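About Skulevix

Who we are and what we test

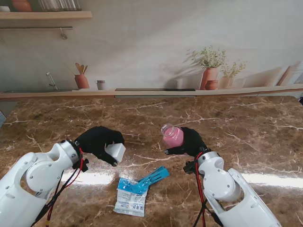
Two arms at the kitchen counter, a block in one hand and a jar in the other.

Skulevix is a small testing company. We look at robots that are meant to do chores in homes and light work in shops, and we write down how well they do it. Our customers are the companies that build the machines, along with a few appliance makers and property managers who want to know whether it is time to buy one.

The short answer we give most callers is no, with some exceptions. The longer answer is what we get paid for.

What we do

We run chores. A builder sends us a machine, or we go to the machine, and we put it through a set list of everyday jobs. Clearing a counter is on the list. So are opening packets, putting lids on jars, folding towels, loading a dish rack, wiping up a spill, sorting parts into bins and taking stock from a box to a shelf. Each job is written out on one page in plain words, the same way you would explain it to a new employee on the first day.

A machine gets 33 tries at each job. The tries are not all alike. We move the objects, change the lighting, swap a full jar for a nearly empty one, or leave a wrapper where it will be in the way. If a person has to step in, that try is marked as a fail, even if the person only nudged something an inch. We also record how long it took. Most people can put away a few groceries while talking on the phone, and that is the speed a household will compare against.

At the end the customer gets a report with the results for every try, including the bad ones. We do not give out stars, seals or awards.

How we got started

The company came out of a repair business called Gallegos, which fixed conveyor equipment and packing machines for food plants. Customers there kept asking the same thing: could a robot take over the odd jobs between the big machines? Clearing a jam of bags, say, or picking up whatever fell off the line. The sales videos said yes. The plants that had tried it mostly said no, but they had trouble explaining exactly where things went wrong.

Three of the repair staff began keeping notes, and the notes turned into the first version of our job list. We became a separate company the following August. We still share a loading dock and a forklift with Gallegos.

Can machines do chores yet?

We are asked this more than anything else, so our current view is set out below. It is based on our own testing and will be out of date at some point.

Picking up one hard object and setting it down again. Yes, in most cases. A box, a block, a cup with straight sides. Machines with good hands do this well and keep doing it all day.

Holding two things at once. Often. Two-armed machines can hold one item in each hand and keep them apart. Trouble starts when the hands have to work together, such as one holding a jar while the other turns the lid. Each hand has to give a little when the other pushes, and many of them do not.

Soft packaging. Not reliably. Plastic packets and wrappers are the hardest items on our kitchen list. They slide, they fold over, they stick to gloves, and they lie so flat that fingers cannot get under them. People pinch a corner without thinking about it. A machine may make several passes at the same corner and end up pushing the packet to the back of the counter.

Glass. Sometimes. Clear jars and drinking glasses are hard for cameras to make out, and a shiny countertop adds glare. We test on polished stone for this reason, as well as on matte surfaces. A machine that only works on a matte surface is going to disappoint a good many homes.

Laundry. Towels, slowly. Fitted sheets, no.

Cleaning up. Wiping a flat counter with nothing on it is close to solved. Wiping a counter that has things on it means deciding what is trash, what belongs there and what should be lifted and put back. We have not yet passed a machine on that job.

Shop-floor work. Better than the home, if the shop is tidy. Bins stay where they are put, the parts are known ahead of time, and the floor is level. Simple sorting and shelf filling are in reach for some customers now. Mixed returns, torn cartons and anything tied with string are a different matter.

The rigs and the job lists

Our kitchen work is done at a counter with a printed kitchen wall behind it. Shop work is done in the back half of the building, on steel shelving and a packing bench. We keep the groceries, jars and packets we test with in stock and replace them as they wear out. Packaging from different countries is included, as a wrapper that opens easily in one place may be sealed quite differently in another.

The home list is called Prondley and has nine chores on it. The shop list is called Vernisier and has seven. Both are free to read, and you can ask for a copy by mail. Builders are welcome to practice on them. We change the objects and layouts between visits, so practice on the exact setup will not help much.

Who we work for

Builders pay for most of our tests. They see the results before anyone else does and may decide to keep them private, but they may not publish part of a report. It is the whole report or nothing. This rule has cost us some business and we have kept it.

We do not sell robots, take commissions on them or own shares in the companies that make them. Staff who leave to join a builder do not work on that builder's tests during their notice period.

Visiting and contact

Visits are by appointment. We can usually show a chore being run, though what you see depends on which customers have agreed to be watched. Please wear closed shoes and leave bags at the front desk. Children over the age of nine may come with an adult.

If you are thinking of buying a machine and want a general opinion, write to us with a list of the jobs you have in mind. Be specific. "Help in the kitchen" is hard to answer, while "empty the dish rack every evening and put the plates on the second shelf" can be tested. We reply to all letters and do not charge for a first answer.

Page last updated 3 March 2019.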